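Speaker notes – "Frames with nothing in them: what idle footage does to a grasping policy"
Bence Kerekes, October workshop, afternoon session

Slide 1. Title

Say hello, say who I work with. Flunder is our data set of handheld gripper demonstrations. Tikitier is the policy we train on it. The names will come up all through the talk, so say them slowly here.

One sentence on the claim: if you cut most of the idle frames out of your demonstrations, the policy gets faster and also gets worse at knowing when to wait.

Slide 2. How we got the question

We had 2,000 demonstrations of tabletop tasks. A person holds the gripper tool by hand, does the task, and the wrist camera records. The policy learns from those recordings.

When we went through the recordings for a different reason (checking the finger width labels), we saw how much of the footage has no object in view. The hand is on its way somewhere, or the person is thinking. Almost 37 percent of frames, by our labeling. Pause on that number.

The usual step is to throw those frames away. We did it too, in the first version. Mention that the Kikosov group does the same and that their filter is the one we started from.

Slide 3. What we call an idle frame

Two conditions. No object between the fingers or elsewhere in the work area, and no change in finger opening over the next second. The first is judged from a single frame. The second needs the recording, so you can't label from stills alone.

Give the audience a moment with this one. Fingers open wide, nothing held, bare wood between them. On a single frame it meets the first condition and there is no way to check the second. Point out the grain: wavy near the top, straighter farther down. Keep that in mind for slide 5.
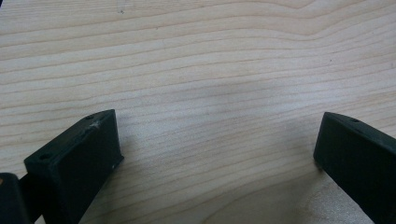 Slide 4. Setup

Three training sets, same tasks, same network, same number of training steps.

Full: everything left in.
Cut: all idle frames removed.
Thinned: idle frames kept at one in 7.

Each policy ran 400 trials on the real arm. Tables and objects were the same for all three. Juhász ran the trials and did not know which policy was loaded. If someone asks, the order was shuffled by script.

Slide 5. Result one – speed and waiting

Cut finishes sooner than Full on the trials it finishes. That part is expected. The policy has never been shown a long stretch of nothing, so it always moves.

The trouble is when the object isn't there yet. We delay the object on purpose in a quarter of the trials. Full holds still with the fingers open. Cut closes on the bare table or drifts off to one side. Play the clip twice, the drift is easy to miss the first time.

Now go back to the grain. Our guess is that Cut has seen so little plain table that it treats strong texture as an object edge. We covered the table with plain gray paper and the early closing dropped. It did not go away. Say clearly that this is a guess with one check behind it.

Slide 6. Result two – Thinned

Thinned keeps most of the speed and waits almost as well as Full. We tried only the one ratio. I would not defend it as the best one. It was picked because it made the set a convenient size for our machines.

If time is short, skip the training curves and go straight to slide 7.

Slide 7. Limits

One gripper shape. One camera position. All tabletop work. The idle label depends on a one-second window, and we did not test other windows.

The people who recorded the demonstrations also pause in different ways. One keeps the tool dead still, another circles slowly over the table. We pooled them. Splitting by person is the next thing on the list.

Slide 8. What to do with this

Before you filter, look at what the filter removes. Keep a share of the empty frames. Put delayed-object trials in your test set, otherwise Cut looks like the winner and you ship it. We nearly did.

Labels and the thinning script will be shared with the Flunder release. Thank Juhász for the trials.

Backup slide, only if asked: finger opening over time for the three policies, delayed trials only. The flat part of the Full curve is the waiting.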